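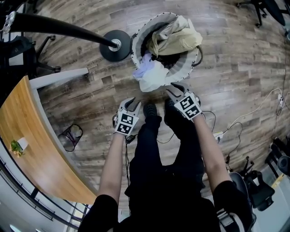 Why does a video game need to save?

A game keeps its facts in working memory while it runs, and working memory is wiped when the power goes off. Saving copies those facts to storage, where they stay until they are erased or replaced.

What goes into a save file

A save file is a list of numbers and short words. It does not hold pictures of the game, and it does not hold the music. Those are already stored with the game itself. The save file holds only what is different for each player.

Take Gralten, a puzzle game set in a town called Skevbridge. The town has 975 doors. For each door, the game must remember one fact: open or shut. A computer can store a fact with two choices as a single bit, written as 1 or 0. All the doors together need 975 bits. Bits are stored in groups of eight, called bytes, so the doors fit into 122 bytes with one bit left over.

The file also records where the player is standing, which keys have been found, and how many coins are in the purse. The purse in Gralten holds up to 989 coins. A single byte can only count from 0 to 255, so the coin total is given two bytes.

How loading works

Loading is the same job in the other direction. The game opens the file, reads the numbers in order, and puts each one back where it belongs. The order matters. If the game read the coin total first when the doors were written first, the purse would show the wrong amount.

Many games add a checksum. This is an extra number worked out from all the other numbers in the file. When the file is loaded, the game works out the checksum again. If the two do not match, the file has been damaged and the game shows a warning.

Save slots and save points

A slot is a place for one save file. Gralten has 6 slots, so six players can share one console without writing over each other's progress.

Some games let you save anywhere. Others use save points — fixed spots where saving is allowed. Gralten has 11 of them, and the first is the lamp at Skellside station. A save point makes the programmer's work simpler. The game never has to record a player who is halfway through a jump.

Before there was storage

Some early home games could not save at all. They gave the player a password instead. The password was the save file, turned into letters and written down on paper. One wrong letter and the checksum failed.

Why you should not switch off during a save

Writing takes a short time. If the power stops partway through, the file may be half new and half old. Careful games write the new file beside the old one and delete the old one last.

Words to know

Bit — a single 1 or 0.
Byte — a group of eight bits.
Checksum — a number used to test whether a file is damaged.
Slot — a place for one save file.

Next in this series: how Dinu, the fox in Gralten, finds a path around a wall. It will be posted in February.

Page last updated 31 Dec 2024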